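Doaa Tazi keeps her markers in a bread tin, caps down, and throws one out as soon as it starts to squeak. She has been running the desk board service at Perron since the study rooms opened, and she goes through a lot of markers.

Perron rents tables by the hour to students, tutors and people who work from home and would like not to for an afternoon. Every table comes with a small board that stands on the tabletop. Tazi buys them, cleans them, repairs the feet and decides when one is finished. She now looks after 461 of them across four locations, most in daily use and the rest on shelves in the back of the Drandari Street building.

“We started with big boards on the walls,” she said. “People didn't use them. You have to stand up, you have to turn your back on your laptop, and everybody in the room can read your bad math. So the wall boards stayed clean and the scrap paper bin was full every night.”

The first order of desk boards was for 200. Rosaire Poirier, who owned the business then and still does the books, thought it was far too many.

“Rosaire wanted to try ten,” Tazi said. “I said if there are ten, people will fight over them, and we'll learn that people fight. We wouldn't learn anything about boards.”

The arrangement she settled on is simple. The board goes in the middle of the table, leaning back a little, with enough room in front for a notebook or a keyboard. Red and black markers are handed out at the desk. Blue was dropped early on because the brand they were buying left a shadow that took two passes to get off. 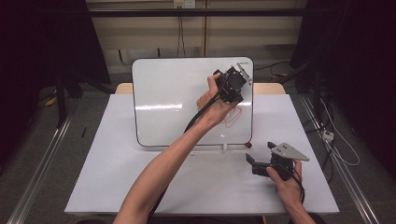
I asked her what people write on them. Less than you would expect, she told me. There are formulas and shopping lists, and a great many loops.

“People test the marker,” she said. “They pick it up and make a circle, and another circle on top of it. Then they think for a while and make more circles. I used to wipe those off and wonder why they had bothered to ask for a board. Now I figure that's part of using it. You do something with your hand until you know what you want to write.”

The loops also tell her where people reach. Most scribbles turn up low on the board. The upper corners hardly get any ink, but they do get fingerprints, as that is where people grab the board to move it. Her cleaning routine follows from this. Corners first, with a damp cloth, then the writing with a dry one, working from the top down. The lower edge gets done last. Marker dust collects there and on the table under it, and a dry cloth will only push it around.

“If you do the dust first you'll do it again,” she said. “I watched Junpei do it three times in one shift.”

Junpei Hamada works evenings at the Trestard location and admits to this. He also came up with the rule that boards get wiped while they are standing. Taken down and laid flat, they were getting scratched on the back by whatever was on the table. Standing up, they need a hand to steady them at a top corner, and the wiping takes longer.

“It's slower,” Hamada said when I reached him on Friday. “But you see the surface better. When it's flat you get the ceiling lights all over it and you miss half the marks.”

Glare is the complaint Tazi hears most, and she has no full answer to it. A glossy board wipes clean more easily than a matte one and it also throws back every light in the room. Tilting helps some people and makes it worse for the person across from them. At Trestard they moved two rows of tables and got fewer complaints. At Drandari Street the lights are where they are.

“I tell people to turn the board a little,” she said. “A few degrees. They look at me like I'm going to say something more.”

Clear panels came later, after a tutor named Lumturie Ivanov asked if there was anything she and a student could look at from both sides. Tazi bought a few and found that tutors liked them and almost no one else did. A person working alone sees right through to whatever is behind, and the writing gets lost in it.

“You have to think about what's on the other side,” she said. “Put something plain and pale back there and you can read your notes fine. Put a bookshelf back there and forget it. And printing comes through backwards from the wrong side, so you get people trying to read a box in mirror writing when they should be doing their chemistry.”

The panels also need feet. Tazi doesn't like leaning them, so she stands them in small pegs that grip the lower edge, two to a panel on the smaller size. She has tried several kinds. Some were too tight and people forced them. Some had no base to speak of and went over at a touch.
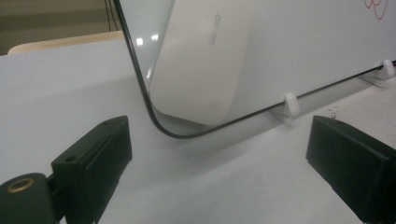
A clear panel with a black border, standing on white pegs.

“The peg has to hold the edge and the base has to sit flat, that's the whole job,” she said. “Check that they're straight before you write. If one is turned, the panel feels all right until you press on it.”

Spare pegs are kept in a drawer at the front desk. In June she ordered 592 of them, which was what the supplier had left of a size that was being discontinued. Poirier asked her about that number too.

“He has the invoice,” she said. “He's seen it.”

Mei Greenberg, who has rented the same table most mornings for two years, uses a white board and a clear one together. She drafts on the white one and copies what she wants to keep onto the clear panel, which she turns to face the aisle when she goes for coffee so no one takes her seat. Tazi doesn't mind, as long as it gets wiped at the end.

Markings left overnight are harder to get off, especially red. She uses a little plain alcohol on a cloth for those, never a scouring pad, and never window cleaner on the white boards. A local outfit called Gededness sells her the cloths in bulk. She washes them without fabric softener.

I asked if she has a board at home. She has one on the kitchen table, and it currently has her sister's phone number on it and a reminder to buy rice.

“I've been meaning to clean it,” she said.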